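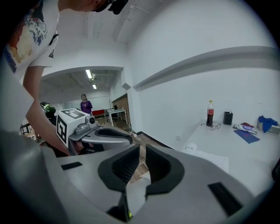 Table in the front room keeps filling up with junk - how do you all deal?

skultura_fan9
ok so. white table, front room, everybody drops stuff on it. Right now there's a cola bottle, someones glasses, a wrapper, a blue card and a booklet lying open. I clear it Wednesday and by the next morning its back. There's a wide doorway through to the second room, and another white table in there with thin metal legs. Thinking one table for work, one for junk. Anyone done this? Or just buy a shelf?

Hermenegildo Contreras
Shelf. No question. We put up a Voltley one, 87 bucks, table has been clear since October. Mostly.

jsrour
Disagree. A shelf is just a higher table. You'll have wrappers on the shelf AND the table. Get a bin with a lid, put it right at the end where people stand.

skultura_fan9
bin is a good point, the nearest one is out in the hall

Hermenegildo Contreras
Jad you say bin to everything. Glasses don't go in a bin. Booklets don't either

jsrour
no but the wrapper does, thats half the problem gone for 9 dollars

pinecone_m
We did the two table thing at Istcombe. Didn't stick. People put stuff on whatever's closest to the door and the far one just sat there. What worked was a tray. One tray, if it's full you empty it before you add anything.

skultura_fan9
how big a tray

pinecone_m
small! Cookie sheet size. Big one fills up the same as the table
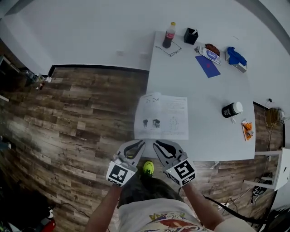

skultura_fan9
and the other thing is the small stuff. There's already a little black square container, looks like a pen holder, and it's fine, stays put. Its the flat things that spread. Cards, packets, that crumpled blue cloth on the white box. Also a black jar with a white lid that never gets moved, I wipe around it

jsrour
so move the jar

Hermenegildo Contreras
Jar goes on the shelf. See

pinecone_m
Flat stuff = one of those upright letter sorters. Sabbagh has them with 2 slots, skip the bigger ones. And hang the cloth on a hook, it'll get used more

skultura_fan9
ok trying tray + bin first, no drilling. If it's a mess again in a week I'll go with the shelf and Herme can say told you so

Hermenegildo Contreras
already typing it

jsrour
lid on the bin. dont forget the lid

Related threads
Low bench against the wall - seat or shoe spot?
Wiping down white tabletops, what leaves streaks
500 loose booklets and no cabinet
Black baseboards show every bit of dust
Chairs that tuck all the way under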